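Counties, shires and "regions": what do I put for my gran's birthplace?

Posted in Places & Local History, February 2021

Fraser MacAulay

I am filling in a family tree and have hit a wall over a place called Bristesmont. My gran was born there and always said it was "in the county". Her birth certificate names one district. The school prize she won at eleven names another. A modern map puts the village in a third, which has a name that sounds like a brand of floor cleaner, and the post office seems to think it belongs to the nearest big town, which my gran would have taken as a personal insult.

The village has not moved, as far as I know. It has a church, a bridge and a population of 3,914, and it sits on the same bend in the same river it always did. So my questions are these. Which name do I write down? Did the old county stop existing, or is it still there underneath, like wallpaper? And if the borders were redrawn, did everyone born there change county overnight, including the dead ones?

I did ring the council. I was on hold for 40 minutes and then told that boundaries are "a matter for archives". The archives said they were a matter for the council.

The software I'm using has one box for "county" and goes red if I put two things in it.

Fergus Geddes

Put the modern one. It's what comes up on the map. Don't overthink it.

Pendo Kariuki

With respect to Fergus, please do overthink it a little, or your cousins will be looking for her in the wrong record office for the rest of their lives.

The usual rule in family history is to write the place as it was on the day the thing happened. If the birth certificate names a district, that is the district for the birth. If she won a prize eleven years later and the district had changed by then, the prize gets the later one. It looks untidy, but it matches the papers, and the papers are what somebody will have to go and find.

Your real trouble is that you are treating several kinds of area as if they were one. A place like Bristesmont can easily sit in all of these at once:

The old county, which is what your gran meant. It may have no council and no offices any more, but people go on using the name and so do cricket clubs.

The registration district, drawn up for recording births and deaths. These wandered across county lines whenever it suited the person holding the pencil. I'd bet this is the one on your certificate.

The council area, which is the one with the floor cleaner name. It collects the bins and gets merged every generation or so.

The postal town, which only tells you where the letters were sorted. Ignore it completely for anything except letters.

On your last point, no, the dead do not move. When a border is redrawn, an event keeps the place name it had at the time. You may like to add a note saying which area the village falls in now, so that a reader can find it on a current map. "Bristesmont, then in such-and-such, now in so-and-so" is plenty.

As for the red box, put the name from the certificate in it and everything else in the notes. Most of these programs have a notes field hidden behind a tab. Mine was behind two.

If you want to check when a border changed, old gazetteers are better than old maps. A map will show you a line and leave you guessing when it was drawn, or whether the printer had simply used last decade's plate again. A gazetteer will usually say which parish and which district, in words, and has a year on the title page. Your library may well have a run of them in the basement. Ask for two editions a good way apart and look up the village in both. If the entry has changed, work inwards from there.

Jeanie Kerr

Pendo has covered nearly all of it, so I'll only add the muddle I got into myself.

My lot come from Forsyth, which had a slice of itself on the wrong side of the river until the borders were tidied up. Three farms and a chapel, entirely surrounded by the neighbours. If you looked them up under the county they were in, you found nothing, and if you looked under the county they were surrounded by, you found a clerk's note telling you to look in the other one. I spent most of September going round that loop. So if your village is on a river bend, do check which bank the house was on. Rivers get used as borders and then have the bad manners to shift, and the border doesn't always go with them.

Also worth knowing is that "the county" in an old person's mouth can mean the county, the countryside, or the better sort of people in it. My aunt used it for all of these in one sentence.

I got the tree printed out long in the end, the whole thing, with the old names in the boxes and the modern ones in small type beneath. It's meant to be rolled up and tied for my sister.
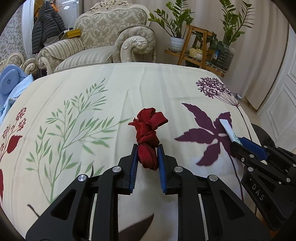 Dark red ribbon or strip of cloth, knotted, held over the good tablecloth.

Fraser, if the certificate has a column on the far right with a registrar's name in it, the sub-district is often written next to that in tiny letters. I missed it on 5 of mine. It's smaller than the main district and will get you to the right shelf faster than anything else.

Fraser MacAulay

Found the tiny letters. It's a fourth name.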